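Right, boards out, let's wax! A good wax job is one of my favourite bits of surfing that isn't surfing, and it takes less time than boiling a pan of pasta once you've got the knack. I learned on a battered old foamie at Ralville beach and I've done it the same way ever since.

## What you need

- One bar of base coat (the hard stuff)
- One bar of top coat to suit your water
- A wax comb
- An old cotton T-shirt you don't love any more
- A shady spot

The water temperature is the thing to check before you buy. Top coat for cold water is very soft, and on a warm day it'll slide about like butter. At Ralville it's 13 degrees by late October, so I go for the cool water bar then and swap to the harder one for summer.

## Getting the old wax off

You don't have to strip the board every time, but if the wax has gone grey and smooth, or it's full of sand, start again. You'll feel so much better for it!

1. Lay the board deck up in the sun for ten minutes or so. Don't wander off and forget it, as boards hate being cooked.
2. Push the wax off with the straight edge of the comb, working from the tail to the nose.
3. Scoop the scrapings into a bag and bin them. They get into carpets and never leave.
4. Rub the whole deck with the T-shirt. A drop of coconut oil lifts the last smears, but wipe the oil away completely or your new wax won't stick.

Now move the board into the shade and let it cool right down.

## Base coat

Hold the bar on its edge and draw long diagonal lines across the deck, quite firmly. Then do the same the other way, so you end up with a criss-cross pattern. After that, go over it in small circles with light pressure, and this is where the magic happens: little bumps start to come up along the lines. Keep going until they're all over the area where you stand and lie.

On a shortboard, wax from the tail pad up to where your chest goes. My longboard is a 9'0 Palteletti, and I wax nearly the full length of it because I like to believe I'll get to the nose one day.

If no bumps are showing, you're pressing too hard. Ease off and let the bar skate over the surface.

## Top coat

Small circles again, and really gentle. You're only adding a sticky layer to the tips of the bumps, so seven or eight passes over each patch is plenty. Press your palm down flat and give it a push. It should grip straight away.

## Before each surf

Rub on a bit more top coat just before you paddle out. If the deck looks shiny, drag the toothed side of the comb across it in both directions to rough it up. I keep a comb and half a bar in the pocket of my Yazzie changing robe, so there's always some to hand in the car park.

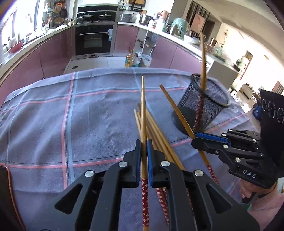

Keep your spare bars somewhere cool too, in a tin with a lid if you've got one. A bar left on a dashboard in July will be all over the heater vents by lunchtime, and you'll be scraping it out until Christmas.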